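Why I've Made My Peace With the Long Throw

I was standing behind the goal at Kirkine in January, hands jammed in my pockets, when our right back picked up the ball near the corner flag, wiped it on his shirt and started walking backward. You know what comes next. The center backs came jogging up, their keeper started yelling, and the man beside me groaned so loudly that a kid two rows down turned around to see if he was okay.

I used to groan too. I spent years telling anyone who'd listen that the long throw was what you did when you couldn't pass. I said it at games, I said it at work, I said it to my sister's husband at a wedding (sorry about that). And now I've come around completely, and I'd like to explain myself, mostly to the people I've bored on the subject.

Start with what we were before. Two seasons ago Kirkine was a passing team, or at least we said we were. We'd win a throw thirty yards from goal, toss it short to a midfielder with a man on his back, and he'd bounce it back to the thrower, who'd send it to the center half, who'd send it to the keeper. I've seen us turn an attacking throw into a goal kick for ourselves, more or less. Everybody clapped politely because it looked like the stuff on television. We finished third from the bottom.

Then the new coaching staff came in, and the first home game was against Ganer, who always beat us. Always! We had a throw in the opening minutes, level with the edge of the box, and up came the big guys. The ball went in flat and hard, it hit somebody's shoulder, it hit somebody else's knee, and it was in the net. There were 619 of us there and I don't think a single one could have told you who scored. The club gave it to the center forward in the end. I saw it as well as anyone and I'd have given it to the Ganer left back.

Ugly? Sure. But I've been going over that goal in my head and I can't find the part that's supposed to be cheating. Our guy threw a ball a long way with both feet on the ground. Their guys had all the time in the world to get set. The ball comes in slower than a corner, you can't be offside from it, and every defender in the place knows exactly where it's going. If you can't head that away, I don't see why I should feel bad for you.

The complaint I hear most is about time, and I'll give the complainers that one. The walk back, the towel, the big fellows trotting up from the other end, it does drag. When Sedgwick came to our place they took so long over each throw that I finished a whole coffee during one of them. I'd be all for the referee starting a count once the thrower has the ball. Make them hurry. That would fix nine tenths of what people hate about it and leave the good part alone.

And there is a good part. What I love now is the noise. A short throw gets nothing out of a crowd, people check their phones. A long one gets everybody on their feet, home and away, because something might happen and you don't want to be bending down for your fries when it does. We had 912 through the gate for Ornau, our best of the season, and every time the ball went out on that side you could hear the whole stand creak as people got up. 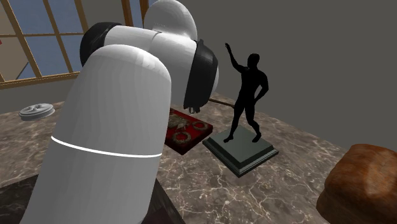
Defending a throw like that has its own craft too, and I've started watching it as closely as the attacking side. The worst thing a back line can do is stand and admire the flight. Ornau did it all afternoon, poor things. Their number 22 was the tallest man on the field and he stayed rooted on the six-yard line like that little black statuette on its marble tabletop, with our striker coming across him the way the big white arm is reaching over toward it. He never took a step to meet the ball. A defender six inches shorter who attacks it will win that header most days, and our own back four took a while to learn that. We're still not great at it, to be fair. Sedgwick scored against us from one on their ground and I had to sit there and take my medicine.

People also tell me it's bad for the kids, that they'll copy it and never learn to trap a ball. I coached under-tens for a while and I can promise you that a nine-year-old can't throw a soccer ball into the box from anywhere. They can barely throw it to me. They'll learn to pass because passing is most of the game, and it's still most of ours. We probably have a handful of long throws in a match. For the rest of the time we knock it around about as well as we ever did, and a bit better lately, because other teams drop so deep when the ball's near the touchline that our midfielders finally have some grass to play on.

I do miss a few things. We had a little winger who was a joy to watch, and he doesn't get in the team much now because he's five foot five and no use when the box fills up. I'd find a way to play him. Put him on the edge for the second ball, where he can have a swing at whatever drops out. He's got a lovely clean strike on him and half of these things end with a weak header to twenty yards. I've said this to the people I stand with and they think I'm just being sentimental, and maybe I am.

But I won't groan anymore when the towel comes out. We go to Ganer next, on that narrow field of theirs where a decent throw from either side reaches the far post, and I've already bought my ticket.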